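4.2 What people call a gray that isn't quite gray

I went into this part of the study expecting it to be the dull one. Reds and blues get all the attention in color naming work, and grays mostly get used as the boring control. Then the first batch of questionnaires came back from Bodimdale and I spent a whole evening reading them out loud to anyone in the kitchen who would listen. People have a lot to say about gray!

A quick reminder of how the data came in (the full procedure is in Section 3). Each person was asked to walk through their own home, pick out things they'd call "sort of gray," and write down the color in whatever words they would use with a family member. No color cards, no list to choose from. We got 993 usable questionnaires, and between them they gave us 2324 separate color phrases once I had thrown out the blanks and the ones that only said "see above." Eetu Laaksonen coded all of them, and I coded a subset of 600 on my own so we could compare. We disagreed most about "stone," which he wanted to treat as a plain gray word and I wanted to treat as a brownish one. I still think I'm right, but we went with his reading because it matched how the Bodimdale people used the word in their longer comments.

The phrases fell into 3 big groups. The first was gray plus a shade word, so "light gray," "really dark gray" and so on. The second was gray plus another color, such as "pinkish gray" or "gray with some green in it." The third group is the one I've grown fond of, where the word gray doesn't show up at all and people reach for a thing: oatmeal, fog, dishwater, pigeon, wet sidewalk, "the inside of a mussel." I had assumed the third group would come mainly from people who sew or paint or do some other color-heavy hobby. It didn't, at least not in any way I could find in our background questions, and I looked pretty hard.

Where things got messy was shiny surfaces. On a matte wall or a wool blanket, people settled on one phrase and moved on. On anything glossy they tended to write a phrase, cross it out, write another, and then add a note about the window. One woman gave her bathroom cabinet four names and drew arrows between them. My favorite comment in the whole set is from a man who wrote "gray up top, kind of mauve by the floor, my wife says it's all the same and I should come and eat." I believe all three parts of that. A smooth reflective surface picks up whatever is near it, so a single pale gray can drift warm or cool across its length, and a person who is trying to be careful will notice the drift and want to report it (Figure 3).
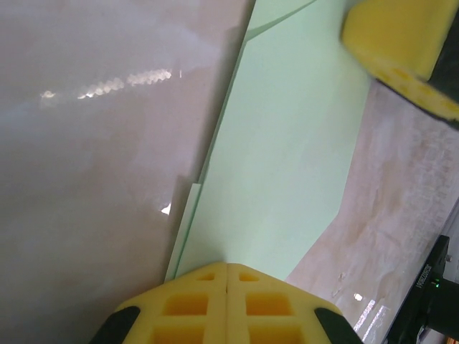 Figure 3. Drift across one glossy pale gray surface at a steep viewing angle: lighter gray at the top, warmer and pinker lower down.

So what do you do with an answer like the mauve-by-the-floor one? Our first plan was to take the first phrase on the line and ignore the rest. I tried that for a couple of days and hated it. It made the glossy items look exactly as tidy as the matte ones, and anyone who had seen the actual sheets of paper would have laughed at us. We switched to coding every phrase and tagging the ones that belonged to the same object, which took forever (sorry, Eetu) but let us see which words travel together. "Gray" and "mauve" travel together a lot. So do "silver" and "white." "Beige" hardly ever shares an object with "silver," even in homes where both words turn up on other lines of the same sheet.

There is also a politeness thing going on that I hadn't planned for. In the Kisberg sheets, which were filled in by pairs of people living together, the second person often softened the first person's word instead of replacing it. "Purple" became "well, purplish." "Brown" became "brown in the mornings." Suominen's older work on shared naming talks about couples drifting toward a common word over time, and maybe that's what these are, caught halfway. I can't tell from a single questionnaire, and I'd rather not pretend I can. A repeat visit to the same homes would be the way to check it.

One last practical note for anyone who wants to reuse the Plirkel form we based ours on. The line for each answer is too short. People with a lot to say about a glossy surface ran out of room and turned the paper sideways, and a fair number of those sideways notes were lost when the sheets were copied. We went back to the originals for every one we spotted. Make the line longer, and ask separately where the person was standing and whether the lights were on. We added both questions for the December round, and the results from that round are reported in Section 5.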